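Skip to content
Home Courses Projects Library Contact
Search this site Enter keywords Go

Repainting the Reading Room: How Wall Color Changes the Feeling of Light

Student project report, second year, Interior Surfaces course
Author: Aurelia Danzer

1. Introduction

The reading room at Prurkcombe is on the north side of the building and gets very little sun in winter. Many students complain that the room is dark, although the lamps were changed two years ago and are strong enough according to the measurements. In this project I wanted to find out if the color of the walls has a part in this complaint. Before the work started, the walls had a yellow paint which was already old and had become brown near the radiators.

My question was simple: do people say that a room is lighter when the walls are pale and not warm in color, if the lamps stay the same? I did not want to measure only with an instrument. I wanted to know what the readers say, because they are the persons who must sit there.

2. Choice of paint

I compared two paints. The first is Plultach, a chalk white with a small amount of gray in it. The second is Skerkoreck, a cream color that is near to the old one. Both are matt and both can be washed with a soft cloth. I excluded glossy paints at the beginning, because gloss gives reflections and the readers at the window tables would see the lamps in the wall.

In the shop the two colors look very different. On a large wall the difference becomes smaller, and in the evening it is difficult to say which is which. My supervisor warned me about this, and I must admit I did not believe it until I made the first test boards.

A pale gray is also not one color. It takes something from everything that is near it, for example the floor, the books and the clothes of the people. A gray surface with nothing on it gives the eye no help, and then it is hard to judge if it is light or only empty.

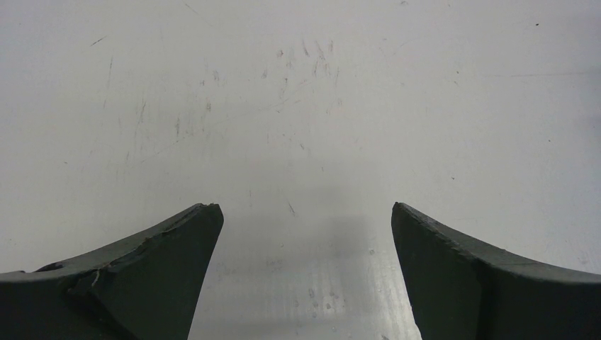
Fig. 1. A smooth surface in pale gray-white, with dark shapes at the lower corners.

For this reason I asked the readers to judge the walls with the furniture in its place, as they would see it on a normal day. A dark shelf next to a pale wall makes the wall look lighter. The same wall behind a white door looks a little dirty. I think this contrast is more important than I supposed in my project plan.

3. Method

The long wall was painted with Plultach and the opposite wall with Skerkoreck. The lamps, tables and curtains were not changed. During February I left a short questionnaire on the tables, and the readers could put it in a box near the exit. They were asked on which side they sat, if the room was light enough for reading, and if they would choose the same place again. There was also free space for comments.

I received 133 answers. Some of them were not complete, but I kept all answers where the side of the room was marked. I also wrote down the weather at ten in the morning and at four in the afternoon, since a cloudy sky changes everything in a north room.

4. Results

In the morning the readers preferred the gray-white side. They used words like "clean" and "awake". In the afternoon the result was opposite, and the cream side was called more comfortable. Several people wrote that the gray wall was "cold" after four o'clock, although the temperature was the same on both sides. One person wrote only "please repair the chair", which I have passed to the office.

The questions about reading gave a weaker result. Almost all readers said that they could read well on both sides. So the complaint of darkness is maybe not about reading, but about how long one likes to stay.

5. Problems

The two walls do not have the same position to the windows, and this is the largest weakness of my work. Weerasinghe describes in the course notes a test where the colors are exchanged after half of the time. I wanted to do the same, but the second painting was not permitted before the exams. Also, the paint still had a smell in the first days, and a few readers moved away from the long wall for this reason.

6. Next step

If another student continues the project, I recommend to exchange the two colors and to repeat the questionnaire with the same text. It would also be useful to ask the evening readers separately. The test boards and the filled questionnaires are in the cupboard of room 214, on the lower shelf.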